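Humanoid keeps missing the hole on peg insertion: move to glove teleop, or keep guiding the arms by hand?

Posted in Help > Teaching and Demos, Mar 21, 2026

duvbridge_dan

Hi all, long-time reader, first real post. I've been teaching a two-armed humanoid to put pegs and blocks into their matching holes on a task board, and I'm stuck on the last little bit of the motion. The reaching is lovely. It goes to the right piece nearly every time, picks it up like it means it, carries it over... and then parks the tip next to the hole and pushes down on solid board. Over and over!

So far I've recorded 57 demos, all by kinesthetic teaching, so me standing next to the robot with the arms in gravity comp, dragging them through the move and tapping a foot pedal to close the fingers. It's tiring and my demos look a bit drunk when I play them back. A friend at Skunmont is pushing me to switch to gloves and a headset and do the whole thing remotely, but that's another 599 dollars for the gloves alone and I'd have to start my dataset over.

I'm training on joint positions plus the head camera, no force data at the moment. The board stays in one spot, and I move the pieces a little between takes. What would you change first? Pictures below so you know what sort of task I mean.
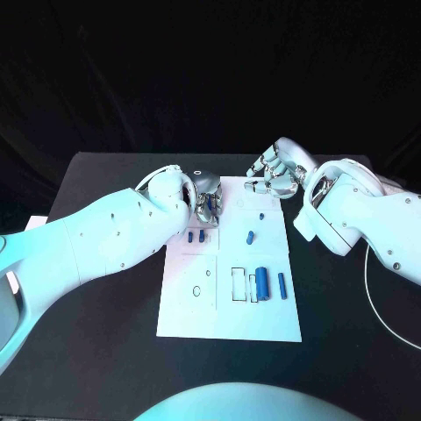
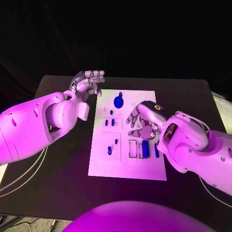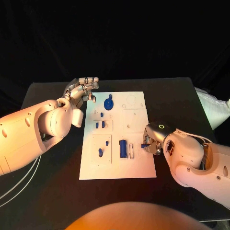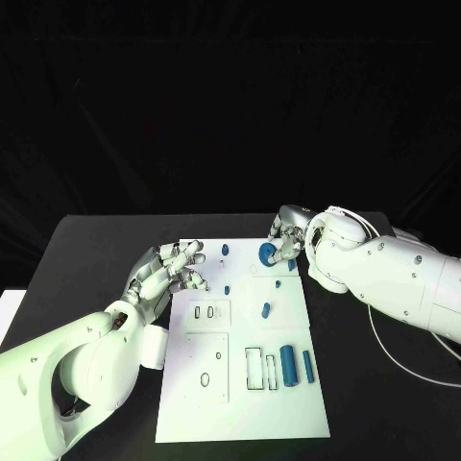
Can I mix hand-guided and teleoperated demos in one training set?
You can, as long as you tag each episode with how it was recorded and feed that tag to the policy, or at least check the two groups separately before you merge them. Hand-guided moves tend to be slower and take odd detours, and without a tag the policy blends the two into something neither of you ever did.

Any help is welcome, including "you're doing it all wrong."

Anjana Majumder

Oh, I know this one so well. I spent most of last July on it!

Before you spend money, go back through your recordings and look at what your own body is doing. When you drag the arms around you're standing beside the robot, which means you're finding the hole with your eyes, from your angle. The head camera sees something different, and quite often it sees your forearm and sleeve lying right across the hole at the moment that matters. Then at run time there's no sleeve, and the policy is looking at a picture it has never had before. Mine had basically learned to wait for my green sweater (I wish I were kidding).

The quick test is to play a demo back on the robot with you out of the way, record the head camera again during the replay, and train on that video in place of the original. You keep all 57 demos that way. Some of the replays will miss, and you just throw those out. I did this over two evenings and the change was pretty dramatic for the thick pieces, less so for the skinny ones.

Second thing, slow down at the end. I don't mean the whole demo, just the last inch or so. If you fly in at one speed then almost none of your frames are from near the hole, and that's the part it needs to see most. I pause a beat above the hole, come down, touch, wiggle, and drop in. Do the wiggle on purpose! If every single demo goes straight in, it has no idea what to do when it lands on the rim. I try to miss slightly in maybe a third of mine and then fix it.

About the gloves, I did switch in the end and I'm glad, but for finger control more than for aim. With a foot pedal you get open and closed. With gloves you can roll a peg between the thumb and a finger until it's upright, and that's very hard to fake any other way. The bad news is you lose the feel of the contact completely. For the first couple of days I was mashing everything into the board because my hands were telling me there was nothing there. Practice with the recorder off until you stop doing that, then start saving.

Also please log the force or motor current even if you don't train on it yet. You'll want it later and you can't go back for it.

vindau_owner

get the gloves. we run the Vindau kit and never looked back. hand guiding is fine for one arm with a simple gripper, but with fingers it's a pain. recalibrate every session though, ours drifts at the thumb

pelican_six

I'd go a bit slower on the gloves than the last poster. We have both setups in our lab and people still argue about it at lunch.

What I'd do is cut the problem down. Pick one piece, the fattest one, and one arm. Park the other arm in the same pose every time, because if it's wandering about in your demos the policy will treat that as part of the job. Get that one piece going in reliably and then add the next. I know you want the full board, we all do, but with 57 demos spread over every shape you don't have very many of any one of them.

Check your delay too, if you go remote. When I was learning on the Debnath rig the video was lagging behind my hands and I kept overshooting and pulling back. It looked like a nervous habit in the recordings, and the robot picked it up perfectly. It would jab and retreat, jab and retreat. We moved to a wired link, redid the lot, and the jabbing went away.

One place I disagree with Anjana: I wouldn't put in deliberate misses until you have a clean baseline. Ours started missing first and fixing second, every time, since that's what half the demos showed. If you do include them, start the recording after the miss so that it only learns the fix.

duvbridge_dan

Okay wow, thank you. I went and looked, and my elbow is over the hole in pretty much every take. Replaying the demos tonight and starting with just the fat cylinder. Gloves can wait until I see what that does. Anjana, when you replayed yours, did you put the pieces back by eye or did you have some kind of template under them?

Anjana Majumder

By eye for the first few, which was a mess, then I traced around each piece with a pencil before every take. Use a soft one so it rubs out.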